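Skorville Beauty Help Desk
Ticket: Hirmont Winter Tint foundation stick, shade looks orange by midday
Status: Open
Opened: Friday, January 19, 2024

Customer report
Bought the stick in Castellanos, the shade your quiz picked for me. Fine at breakfast, orange by lunch. The quiz says it was tested on 2,000 faces. I'd like to know how many of those had dry skin in January.

Reply from support
Thanks for writing. Please try the Trondudia primer underneath and let it set for 20 minutes. Most color shift comes from skipping primer.

Customer
I didn't skip primer. I used my own. It seems convenient that the fix is another thing you sell, but I had a sample, so I tried it. Still orange. Left side of my face had primer, right side had none, and I couldn't tell them apart at noon.

Reply from support
Understood. Could you list what else goes on before the foundation?

Customer
Steps as done this morning:

1. Rinse with water, no cleanser.

2. Plain moisturizer, left for 8 minutes.

3. Foundation stick on cheeks and chin, blended by hand. 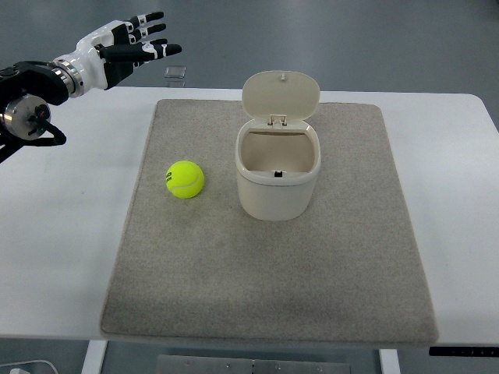

4. No powder, no setting spray.

Reply from support
We suggest going one shade cooler. We can send a swap.

Customer
A cooler shade that also turns is still the wrong shade. Send it if you like, but leave the ticket open until I've worn it for a full 168 hours.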